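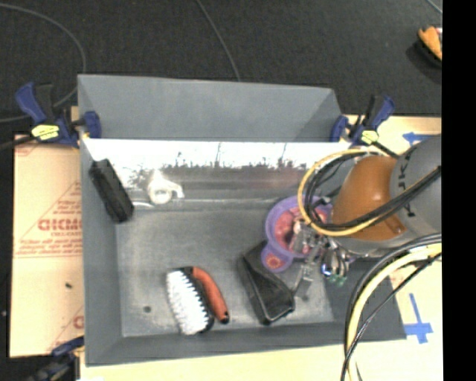 Bench Notebook / Visits and Demos

December, Sunday. Open day, bin picking bench.

Doors at 10, first people at the bench before that. Writing this up the same evening while I still remember the order of things. Radka Kadrić ran the talking, I ran the cell. McKinnon had the other bench with the conveyor and got the bigger crowd, as expected.

Setup

Same gray bin as all month, clamped at the corners to the table. I put the clamps on tighter than usual because last time we had visitors the bin crept toward the back over the afternoon and by the end the arm was reaching for where the wall used to be. Blue tape left on the table at the right side. Radka asked if we should pull it for looks. I said no, it took long enough to get it down straight.

Objects for the day were the mixed household set: the scrub brush with the orange-red handle, the purple bowl with the tab on the side, the black container, the long black block, the small white one with the ring front. I wanted things people would know from their own kitchen or garage. The Trutberg test blocks are better for numbers but they put people to sleep.

Cell was up at 9:20. Ran the warm-up motion with the bin empty, then one full clear with the set in it, no complaints. Speed limited to 60 percent for the whole day. It looks slow if you are used to it, but the parents at the front were happier that way.

Morning

Three scheduled demos, plus whatever we ran in between when people wandered up. Format was the same each time: tip the set into the bin, let the visitors see that we are not placing anything by hand, start the cycle, talk while it works.

The brush is the hard one when it lies on its side. The bristle side gives the depth data trouble, it comes back as a fuzzy patch with no clear edge, and the planner likes to go for the middle of that patch. Twice in the morning it closed on bristles and came up with nothing. Third time it took the handle near the black tip and that held. A boy in the front row had called the handle before the first try. Radka gave him a Grilham sticker.

Bowl was good all day, with one exception. When something sits under the tab the bowl tips as soon as the finger touches the rim, and then the whole grasp is off. Same thing we saw in November with the older bowl. If the tab lies over the black container, the container should go first. The ordering logic doesn't know that. It sees the bowl on top and goes for the bowl.

The long block leaning on the wall is still a coin toss. The angle is fine but there is very little room behind it, and the gripper needs somewhere to put the far finger. Letting it nudge the block flat first works if the nudge step is enabled. I had it off for the first demo and forgot why I had it off. Turned it on for the second.

Questions people asked

Writing these down since Radka wants them for next time.

How does it know what to pick up first. (Every group.)
What happens if you put your hand in. Showed them the stop, and that it stops.
Could it do dishes.
Is it learning right now, while we watch. No. Radka has a decent answer for this one, she should write it on a card.
How much does the arm cost. We said we would rather not guess, which did not satisfy the man who asked. He asked again at McKinnon's bench.
Why is the bin so scratched. Use. The log had 3575 picks on this bin as of Friday night's backup, plus whatever the Foslow people did before the counter was wired up.

Afternoon

Stopped at 1:15 to look at the cables. The loop over the orange cover was riding lower than I like and it gets close to the work when the wrist turns all the way in. Nothing rubbed through. Moved the tie up the gray section a little and it ran clear after that, but this needs a proper fix. I don't want to be looking at it every ten minutes with people standing there.

Light was a problem from 2 on. The back wall of the bin throws a hard glare when the overhead panel is on, and with the blinds open on top of that the camera lost the lower part of the wall completely. Error 413 on two cycles in a row, both times no valid grasp found. Closed the blinds, error went away. Should have done that at setup.

Last demo was the best one. Full clear, no retries, even the block. Naturally this was also the smallest group - four people and a stroller.

Log says 20 full clears over the day counting the warm-up. I have not split out the retries yet. File is in the shared folder under visits, raw, nothing trimmed.

Notes for whoever runs it next

Blinds closed before doors open.
Nudge step on. Check it, the setting does not survive a restart.
Don't let visitors drop things in from standing height. One of them did and the bowl bounced off the wall and onto the floor. It is fine.
Keep people on the far side from the cable bundle where it comes over the right wall of the bin. We need a rope or a line of tape on the floor there, I was saying "other side please" all day.
Talk first, start second. If the arm is already moving they don't hear a word.

To do

Ask Foslow if they still have the matte liner for the inside of the bin. That would take care of the glare without touching the lights.
Cable routing, see above. Want a clip on the gray section instead of ties.
Grasp order when one object overlaps another - talk to Radka, she had an idea using the contact edge that I did not follow with all the noise going on.
Check clamps tomorrow. They looked fine when I shut down, but I did not put a gauge on the bin.
Order more stickers.

Powered down at 5:10, stop pressed in, key back in the drawer.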